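Chapter 4
Looking After a Two-Finger Gripper

What this chapter covers
Daily and weekly checks on the fingers and pads
Setting finger alignment and closing position
Replacing worn pads
Handling soft goods
Keeping the cell log

Before you start
You should have read Chapter 3 and be able to put the arm into its service position, release the gripper by hand, and lock out power at the cell. You will need the hex keys from the tool kit, a lint-free cloth, a feeler gauge and the cell log.

4.1 Why the gripper comes first

When a cell starts to miss its picks, most new technicians look at the program. They open the last version, compare it with the one before, and spend a morning reading lines that have not changed. The gripper is the part of the cell that touches the work, and it is the part that wears. Check it before you open anything on the screen.

The laundry sorting cell at the Sodico plant in Flulville is used throughout this chapter. It has one arm, one two-finger gripper and one table. The arm picks garments one at a time and passes them to a folding station. When the cell was installed, Moataz Ouazzani wrote the first maintenance sheet for it, and the sheet had a single line for the gripper: "Inspect." By August the cell was dropping one garment in 30, and the shift lead had asked twice for new software. The fault was in the pads. One had worn flat along its inner edge and the other had not, so the fingers closed at a slight angle and thin fabric slid out on the low side.

The sheet now has a full page for the gripper. The checks in Section 4.2 are taken from it.

4.2 The daily check

Do the daily check at the start of the shift, with the arm in its service position and the power locked out. It takes a few minutes.

Wipe both pads with a dry cloth. Do not use solvent. Solvent hardens the pad material and the surface goes shiny, and a shiny pad will not hold cloth.

Look along the fingers from the side. The two tips should be level. If one sits lower, check the mounting screws before you touch the alignment, because a loose screw and a bent finger look the same from a distance.

Pull away any thread or lint from around the pads and from the gap behind them. Lint that works its way back into the linkage will stop the fingers from closing fully, and the controller may report this as a successful grip on a thick item.

Move the fingers by hand through their full travel. They should move evenly. A rough spot means dirt in the linkage or a dry bearing, and either one is a job for the same day.

Write the result in the log, including when nothing was found. A blank line tells the next technician nothing – the check may have been done or it may have been skipped.

4.3 Setting the closing position

The closing position is the point at which the controller considers the fingers shut. On rigid parts a small error does little harm. On fabric it decides whether the cell works.

Cloth is picked by pressing the fingertips into the top layer and closing them so that a fold rises between the pads. If the closing position is set too wide, the fold forms and then slips as the arm lifts. If it is set too tight, the motor pushes against the pads on every cycle and they wear out early. The Flulville cell was set too tight for its first 358 hours, and this accounts for the state of the pads described above. 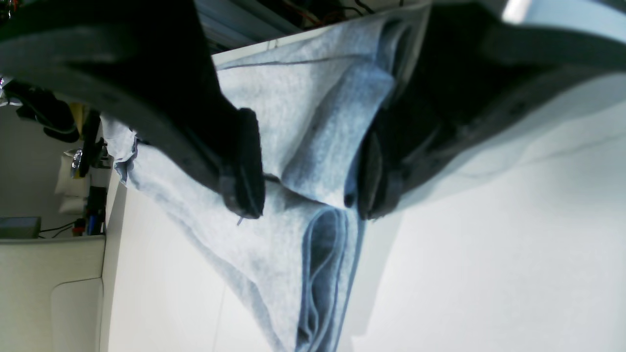
Height matters as much as width. Fingers that stop short of the cloth will close on air, and fingers driven too low will press against the table and lift two layers, or scuff the surface. Set the height with the thinnest garment the cell handles, then test it with the thickest. If both cannot be picked at one height, the program needs two, and the change should be recorded in the log with the name of the person who made it.

Make one adjustment at a time and run at least 200 picks before making another. Diarmuid Tully, who trained the maintenance crew at the Hovland site, had his trainees write down the old setting before they loosened a single screw. It is a good habit to copy.

4.4 Replacing the pads

Pads are replaced in pairs. A new pad facing an old one will give the same angled grip as two pads that have worn unevenly. Check that both new pads are from the same pack, clean the seats, press each pad home and tighten the screws by hand first. After fitting, repeat the whole of Section 4.3. The old closing position will be wrong for the new pads.

Terms to know
Closing position
Pad seat
Service position
Linkage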